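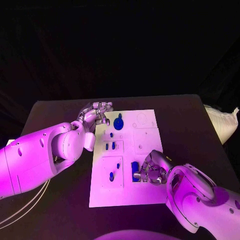

Posted by: kurnon_bench

Ticket 413 — table lights stuck on magenta, Lisen room
Status: open, waiting on part
Priority: normal (was low, bumped it)

Problem

Strip lights over the dark table won't leave the magenta / violet setting. Need plain white. Everything on the table takes the color, white board goes pink-purple, only the blue parts still look more or less blue. Black cloth at the back is fine, it just eats the light.

Second problem, might be separate: knob on the task board feels sticky at one spot in the turn. The round blue one, upper left. See further down.

Setup

Virk light controller, wall unit plus small remote. 4 strips on one controller. Controller sits on the shelf outside the curtain, supply is plugged into the switched outlet by the door. Task board is the white Plovton one with the blue parts. Nothing new added to the room in April apart from the curtain, which is just cloth.

What I tried

1. Remote, white button. Nothing. Color buttons also nothing. Brightness up/down DOES work, so the remote isn't dead.

2. New batteries anyway. Same.

3. Wall unit, held mode for 7 seconds like the sheet says. Strips blink, come back magenta.

4. Unplugged the supply, waited through lunch, plugged back in. Came up white for maybe a second and then magenta. So the strips can do white. Good to know.

5. Swapped the plug-in lead between controller and first strip for the spare. No change. Put the old one back.

6. Took strips off one at a time. Every one of them does the same thing alone. So not a bad strip — has to be the controller or whatever is stored in it.

7. Full reset with a pin in the little hole. Blinked, went to a slow fade through colors, landed on magenta again. Annoying.

Checked the green channel after that. Told it green from the wall unit: dark. Told it red: red. Blue: blue. So green is gone after the first second and red + blue is all that's left, hence magenta. Should have tried that first, would've saved the afternoon.

Reply from Plovton desk, pasted

"Thanks for the notes. Sounds like the green output on the controller is shutting itself off. Please do not run it at full brightness in the meantime. We can send a replacement controller, the strips can stay up. For the knob, please lift it off and check under the disc for dust or a rough edge before we swap anything."

Knob

Pulled it off Sunday. It's a disc with a little upright grip, comes straight up if you pinch the grip and wiggle. Fine gray fluff packed in under the rim, probably off the curtain. Wiped with a dry cloth, no oil. Back on. Turns smooth now most of the way, still a small catch near the end of travel. Could be that way from new, I dont have another board to compare with. Leaving that one open too but its not urgent.

While I was at it wiped down the rest of the board. Tall blue block had the same fluff on its underside. Rated for 1,000 turns on the knob before a check according to the sheet, we are past that I think, no one has kept a tally.

Workaround for now

Turned brightness down to half. If you need true color at the table (sorting the blue parts from the spares tray for example) switch the strips off at the door and use the ceiling light. Don't trust any color call made under the magenta. Two of the spare parts are purple-ish and they look the same as the blue ones to me with the strips on.

Please stop pressing the mode button to see if it's fixed. It isnt.

Update, morning

Supply was warm to the touch, even at half. Now switching off at the door whenever the table isn't in use. Taped a note by the outlet.

Update, 3:40 pm

Replacement controller confirmed, no ship date yet. Asked them to include the short lead since the spare one here has a bent pin — found that when I put it back in the drawer.

To do when it arrives
- swap controller, keep old one for return
- test red, green, blue separately, then white, leave white on for an hour
- recheck knob under white light
- shake out the curtain OUTSIDE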